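Search this site Enter keywords Go

Let's hear it for the dropped apple

October 29, 2019
By the Lulwood workshop desk

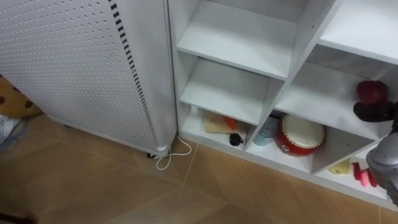 The gripper close to the apple, with the drum and cup a shelf lower.

14 shares | 3 comments

Our arm at Lulwood failed in September, and I loved it. We run Stilik control software, and after 300 clean picks it began closing its fingers a moment too early. Apple on the tiles, every time! The log said "grasp complete" and the arm carried on, proudly placing nothing at all.

That log line is what I want to argue about. A machine that drops fruit is a nuisance; one that reports success while dropping it is a safety matter. Swap the apple for a glass bottle in somebody's kitchen and see how you feel.

So please, makers of these wonderful things, publish your faults. Kamo prints its failed runs beside the good ones, all 727 of them last year, and I read the failures first (with a biscuit). We've put ours up too. The timing bug took an afternoon to fix, but the false report is still open.

3 comments Add yours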